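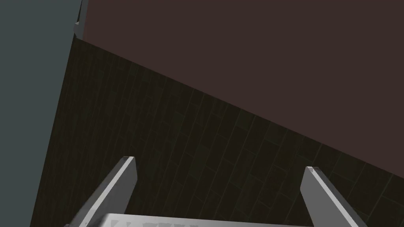 A treaty is a promise between countries, written down and signed so that everyone remembers exactly what was agreed. You've probably made a promise like that yourself (who gets the top bunk, who walks the dog on school days), but when whole countries do it, things get big in a hurry! A lot of treaties are about edges. Look at the dark tiled floor in the picture: it meets a blue-gray surface on the left and a dark reddish-brown wall at the top right, so you can tell where the floor stops. Countries stop somewhere too, and the place where one ends and the next begins is called a border. Out in the real world there may be no wall at all, only a field or the middle of a river, and the two neighbors have to agree on where the line goes.

Let's meet two neighbors called Luvdale and Unville. Between them runs the Kioko River, and it's a great river, full of fish, with farms on both banks. Luvdale is upstream, so the water gets there first. One dry summer Luvdale decides to build a dam and save up water for its farmers. Uh-oh! Now Unville's side of the story starts, with thirsty cornfields and fishing boats sitting in the mud.

What can they do? They could shout at each other. They could close the bridge. Or they could sit down and talk, and that kind of talking between countries has a wonderful long name: diplomacy (say it dih-PLOH-muh-see).

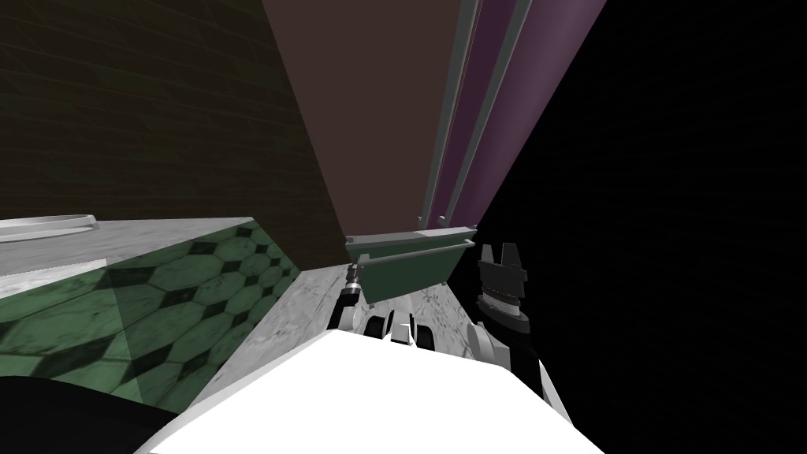 Reading time: 7 minutes

Who does the talking?

People called diplomats. It's their job to speak for their country, and they have to be very good listeners as well. A diplomat from Luvdale might know that what her government wants most is enough water in August. A diplomat from Unville might care most about the fish in spring. Once they both say so out loud, there's suddenly room for a deal, because those two wishes happen at different times of the year!

Where do they meet?

Often they pick a place that belongs to neither side. Luvdale and Unville choose the town of Flundanham, in a third country that has no river to worry about. A country that isn't on anybody's side in an argument is called neutral. Sometimes the neutral country lends a helper, called a mediator, who keeps things calm and suggests ideas when everyone gets stuck.

What goes into the treaty?

Every single word gets checked. If the treaty says "Luvdale will share plenty of water," what does plenty mean? So the diplomats write it out more carefully. The dam gates will open for 8 hours a day in summer. Boats from both sides may fish. If there's a disagreement, the two countries will meet again before anyone does anything drastic. And it's all written in both languages, which means translators have to check every line too.

Is it finished when they sign?

Usually there's one more step! Back home, the treaty often has to be approved, in many countries by the lawmakers. That step is called ratifying. Lawmakers can ask questions, argue and even say no, and then it's back to the talking.

What if somebody breaks the promise?

Good question, and grown-ups argue about it a lot. There's no teacher who can send a country to the hallway. The other country can complain, and sometimes it can go to an international court, where judges listen to both sides. Other countries notice as well, and they may not want to make deals with a promise-breaker.

Try it yourself

Find a friend and pretend you share one box of crayons for a whole week. Write a treaty with seven rules, sign it, and see which rule you start arguing over first. Then sit down again and fix that one!

Words to know

Border: the line where one country ends and another begins.
Diplomat: a person who speaks for a country.
Neutral: not taking sides.
Ratify: to approve a treaty officially.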